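Building Access and Door Furniture, handout 4: Doors in shared buildings

Read this before the workshop. Bring a tape measure and the survey sheet from handout 3. Princess Tiongson is taking the workshop groups this term, and questions about the written task should go to Meron Kumsa.

## 4.1 What we mean by a door set

On a drawing a door is often one line and a quarter circle. On site it is a leaf (or two), a frame, hinges, a latch or lock, a handle, and usually a closer. These parts are often bought separately and fitted by different people. When you write up a fault, name the part. "Door sticks" is of little use to the person who has to fix it. "Leaf binds on the frame at the top, handle side" is much better.

Terms you need for this unit:

- **Leaf** — the moving panel.
- **Active leaf** — in a pair, the one people use every day.
- **Inactive leaf** — the other one, normally held by bolts at the top and bottom.
- **Stile** — the upright member at each side of a panelled leaf.
- **Architrave** — the moulding that covers the joint between frame and wall.
- **Rose** — the plate behind a handle, often round.
- **Clear opening** — the width a person can really pass through, with the door open.

Students mix up the last one with leaf width every year. The clear opening is always smaller. Measure from the face of the open leaf to the opposite stop, and note anything that sticks out into the gap.

## 4.2 Pairs of doors

Pairs are used where one leaf would be too wide or too heavy, or where large items have to come through now and again. The trouble is that a pair is often narrower in daily use than a single door. If the inactive leaf is bolted, visitors have only half the doorway.

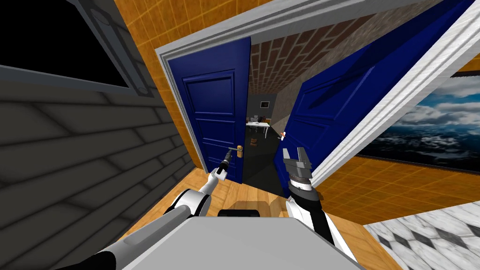
*Fig. 1. Blue double doors, both leaves open, with a moulded white frame.*

When surveying a pair, record two widths: active leaf only, and both leaves open. If the leaves are unequal, say which one is wider. Write "left" and "right" as seen from the side you are standing on, and state which side that is. A good part of the Tenville survey had to be done again for want of that one note.

The Tenville survey covered 276 door sets in a mixed block of offices and teaching rooms. Of these, 124 were pairs. In 45 of the pairs the bolts on the inactive leaf were painted over, so the full width could not be used at all. We will go through the sheets in class. Look at how the surveyors recorded bolts they could not move, and compare it with the way you did yours.

## 4.3 Handles

The two common types are knobs and levers. A knob has to be gripped and turned, which is hard for anyone with weak or painful hands, and for anyone carrying something. A lever can be pushed down with an elbow or the side of the hand. For most shared buildings, use levers.

Points to check:

1. Does the lever return to level when you let go?
2. Is the rose tight against the leaf?
3. Is there room for knuckles between the lever and the frame?
4. Does the handle stand out from the leaf in colour or brightness?

Point 4 is often missed. A handle close in colour to its door is hard to find for a person with low sight. Brass on a dark leaf is usually easy to pick out, and satin metal on pale grey often is not. Paint schedules and ironmongery schedules should be read side by side. On the Saha job they were signed off months apart, and the handles had to be changed.

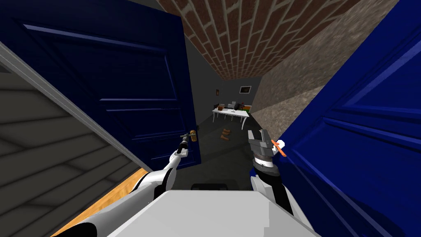 *Fig. 2. Brass lever on a round backplate, navy panelled leaf.*

## 4.4 Cost and upkeep

The Bandari maintenance log lists 1,992 door repairs. Handles and closers make up most of the entries, and hinges come a long way behind. Loose handles are cheap to put right if caught early. Left alone, the fixing holes wear and the leaf needs a repair as well.

The Ellevov schedule (appendix B) sets out checks by how busy the door is. Main entrances are looked at most often, then corridor doors, then stores and plant rooms. Copy its column headings for your own schedule, but put in your own intervals and be ready to defend them.

## Written task

Choose one pair of doors in a building you can visit. Hand in a survey sheet, a sketch plan with both widths marked, and one page on the handles. Get permission before you touch any bolts. Work is due at the end of June.

Next handout: closers and opening force.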